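Chapter 5
The Table Between Meals
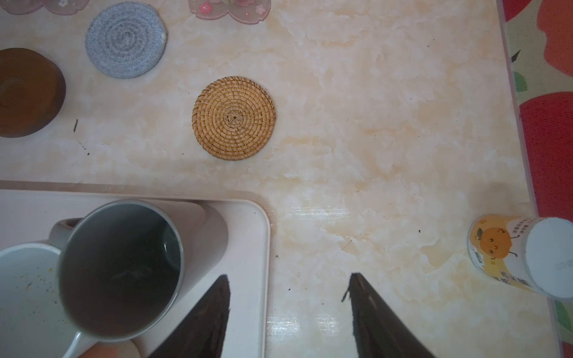
Most of us were taught to set a table long before we were taught to look after one. We learned which side the fork goes on, and perhaps how to fold a napkin, and then we were sent off to play until somebody called us back to eat. What happened to the table in between was treated as no subject at all, and yet those are the hours when it works hardest. Mugs come and go. A toast plate is parked for a minute and stays until noon. Crumbs gather, and under a busy marble pattern they can hide remarkably well.

In the last chapter we spent a good deal of time at the sink, and I promised we would come back out into the room and sit down. So let us do that. This chapter is about the small things that live on a tabletop all day long – coasters, trays, mugs and the cloth that ought to follow them – and about the habits that keep a pleasant table from turning into a crowded one.

We begin with coasters, which deserve more respect than they get. A coaster has two jobs, to catch drips and to keep heat away from the surface, and different materials do these jobs in very different ways. Knitted yarn soaks up a drip nicely but holds on to it, and it wants washing now and then. Woven rattan lets air pass underneath, though a spill may run straight through the gaps. Wood is steady and handsome and should never be left to soak. Acrylic wipes clean in a second and absorbs nothing whatsoever, so the drip simply waits there for your sleeve. You do not need a matching set! A mixed handful, chosen with some idea of what each one is good for, will serve a household better than six of a kind.

From there we move on to the tray. Used well, a tray gathers the used cups in one place and saves you several trips to the kitchen. Used badly, it becomes a second, smaller table that is never cleared. We will look at how to tell which one you have, and at the "one trip" routine first set out in Wilczyńska's household course at Lernholm.

The chapter closes with stains inside mugs, where tea and coffee leave their mark a little at a time, and with the proper way to wipe a glossy surface.

Before you read on, take five minutes at your own table, just as it is now. Write down what is on it and where each thing belongs, and keep the page handy, as you will need it for the first exercise.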